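We use cookies to remember your settings and count visits. Accept all | Manage preferences

Pasetell finger pad kit for hand-held grippers: my review after a few months

Posted 31 December 2021

I've been putting off writing this one up, mostly out of shame at how long I ran our hand-held grippers on worn-out pads. They'd gone shiny at the tips, and anything small just skated out sideways. So back in March I ordered the Pasetell kit from Lunham (91 quid with postage, ouch) and I've now fitted it to every pair we own.

What you get is a bag of replacement pads, 30 screws that are all the same length, thank goodness, a little driver and a folded sheet of instructions. The sheet is poor. It shows the pads going on from the front, and if you try that you'll be swearing by the second screw. Slide them in from the tip, get both screws started, then close the fingers gently on a bit of card while you tighten up. The card keeps the two faces level, and it's a trick I nicked from the Buvport manual, which is miles better written!

Fitting the first pair took me a whole evening. The rest went much quicker once I'd stopped following the sheet. Do watch the cable when you put the gripper down on its side (I pinched one, my own silly fault, and had to send off for a spare).

Then there's the setting up, and I'd say don't skip it. I check that the tips meet before anything else, then squeeze and let go a few times to feel for any stickiness on the way back. After that I go straight on to small, light bits near the rim of a plate or in a cup, which show up a badly seated pad faster than any big chunky block will. If one tip touches before the other, back the screws off and go again with the card. 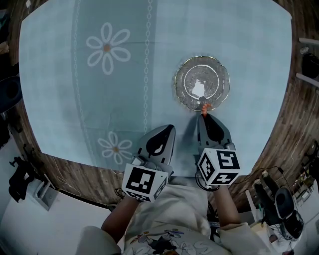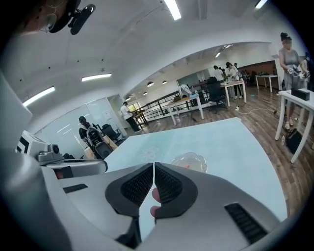
Small orange bits for the grip check, with a glass plate in the first photo and a clear plastic cup in the second.

Looking after them is easy enough. I wipe the faces with a damp cloth and leave them open overnight, and I go round the screws every 2 weeks. They do work loose. A tiny dab of thread lock would probably sort it, but I haven't been brave enough, as I'll want these pads off again one day.

Grumbles? The price, the instructions, and the fact that you can't buy a single pad. Lose one and it's a whole new kit (part 2675, if you're hunting for it on the Lunham site, where the search box is hopeless). I also looked at the Baxter set, which is cheaper, but it needs a different screw and I couldn't face another driver rolling about in the drawer.

Would I buy it again? Yes, grudgingly. The grip is so much better than what I had, and I've stopped chasing things across the table. Four stars from me, and I'd happily make it five if they rewrote that sheet.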